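Rainer Surfaces Project > Papers > Shared Tables > Section 2

February – by the Rainer Surfaces Project, Murkwood

Overview Sections Figures Data Contact

2.2 The tabletop and what gets left on it

A plain white table is a wonderful thing to study. Our earlier work at Vullarthorpe used oak desks, and the grain hid nearly everything we cared about: small scratches, the gray lines left by chair arms, the dull patch where people rest their wrists. White gives all of that back. Once we moved to white tops in the Paltumdale rooms, the surface log grew to 2227 entries, and many of them record marks that we would have walked straight past before.

We also paid close attention to light. Overhead lamps were set to give 500 lux at table height, measured at the center and again at both ends. A matte finish spreads this light well, but it does not remove reflections altogether, and a soft bright patch can look a lot like a worn one. Each top was therefore checked by two readers, who moved to a second viewing position before writing anything down. 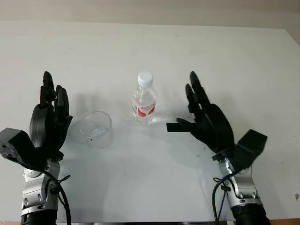
Last modified: February, Tuesday

Figure 2. A matte white tabletop beside a pale beige wall, with a water bottle on it. Faint gray scuffs show against the white, along with soft reflections and shadows.

The scuffs in Figure 2 are the kind of mark we find most interesting. They are light enough that a reader scanning for damage may skip them, and yet on a white top they can still be picked out from the shading around them. The small dark smudge near the far right edge is a different matter and goes in the log under "spots." We kept spots and scuffs apart throughout, as mixing them made the early counts very hard to read.

Then there is the water bottle! Of all the things people put on a shared table, drinks were the ones we most looked forward to tracking. A bottle gets set down, picked up and set down again, often somewhere new – and each landing is a tiny event for the surface under it. Laptops mostly stay put by comparison. We noted the resting place of each bottle to the nearest hand width and compared these places with the marks found at the end of the week. Section 2.3 gives the mapping method and the rules for wiping down between sessions.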